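Restatia Freight - Operations Meeting, 20th September

Minutes of the last meeting were approved without changes.

1. Cross-dock at Juvska
The lease on the second bay has been signed. It adds room for 55 pallets. Door seals are still on order and the bay stays closed until they are fitted.
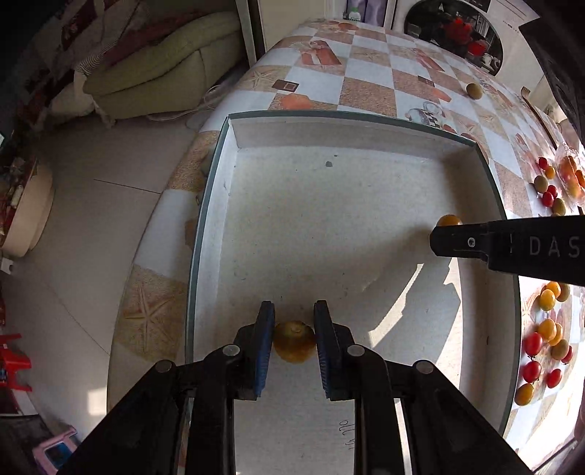

2. Wannasri lane
Loads were up to 238 for the quarter. Two claims for late delivery remain open - both go to the insurer this week. Dispatch will send drivers the revised gate hours.

3. Trailer tracking
Altov has offered a trial of its tracking units at no charge until December. Agreed to accept for the dry vans only. The office will confirm in writing.

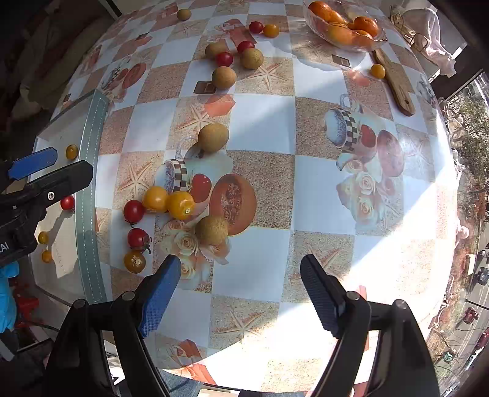 4. Fuel cards
The limit per card stays at $1000. Receipts must be turned in with the trip sheet.

5. Other business
Yard lights by the scale are out again. Maintenance to get a quote.

Meeting closed at noon.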